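Section 3: Fitting the Cover and First Use

Read this section before you plug in the Saha heated mattress pad for the first time. Allow 60 minutes for the whole job, including the test in 3.4. Parts and tools are listed in Section 2.

3.1 Before you start

1. Check that the model number on the carton label is 2314. If it is any other number, stop and use the manual for that model.
2. Strip the bed down to the mattress. Take off any foam topper or wool underlay. The pad must lie directly on the mattress.
3. Run your hand over the mattress and remove pins, hair clips and anything else with a point.
4. Unroll the pad on the floor with the woven label facing up. Leave it flat while you prepare the bed. Creases from the carton will relax on their own. Do not iron the pad.

CAUTION: Do not use the pad on a waterbed, a sofa bed, a bunk bed or an adjustable base. Folding the pad while it is switched on can damage the heating wire.

3.2 Placing the pad

1. Lay the pad on the mattress with the connector at the foot end. The connector is the hard plastic block sewn into one corner.
2. Slide the pad until the top edge is 34 cm from the head of the mattress. Pillows must not rest on the heated area.
3. Pull the elastic skirt over the two foot corners first, then the two head corners.
4. Smooth the pad from the middle outward with a flat hand. The heating wire can be felt as a thin line. It must not cross over itself anywhere.
5. Pass the cord down between the mattress and the footboard. Do not run it under the mattress.

Note: If the skirt will not reach under the mattress, order the Skenside extension straps (see Section 7). Do not pin or sew the skirt.

3.3 Making the bed

1. Put a fitted or flat sheet over the pad. Cotton and cotton blends work best. Fleece sheets may be used, but warm-up takes longer.
2. Tuck the sheet in at the foot, leaving the connector corner free so that you can reach it.
3. Smooth out the sheet by hand. Small wrinkles in the sheet do no harm. Wrinkles in the pad underneath must be taken out.
4. Add blankets or a quilt. Do not place a second heated product on the same bed.
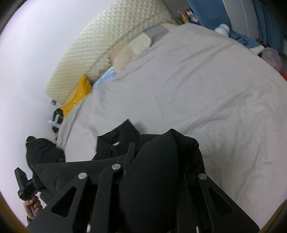 5. Check that the controller cord hangs clear of drawers, bed legs and casters.
6. Set the controller on a nightstand or other hard surface. Keep it out from under pillows and blankets, where it can overheat and shut off.

3.4 Testing

1. Push the cord into the connector until it clicks, then plug the other end into a wall outlet. Do not use an extension cord.
2. Press POWER. The light turns green.
3. Set the dial to HIGH and wait 15 minutes with the covers pulled up.
4. Feel the sheet with your palm in several places. It should be evenly warm. A cold strip down one side means the connector is not fully seated. Unplug at the wall, push it in again and repeat the test.
5. Turn the dial to LOW for sleeping.

If the light flashes red, unplug the pad and see Section 6, Troubleshooting. A pad that smells scorched or shows a brown mark must not be used again.

WARNING: Do not use the pad with an infant, or with anyone who cannot feel heat or work the controller without help.

3.5 If you have the Jonton dual controller

Each side of the bed has its own cord and dial. The cord with the white band goes to the left side as you lie on your back. Run the test in 3.4 on one side at a time.

Section 3 revised November 22, 2025. Text: Hanan Rawashdeh, Osar Product Support.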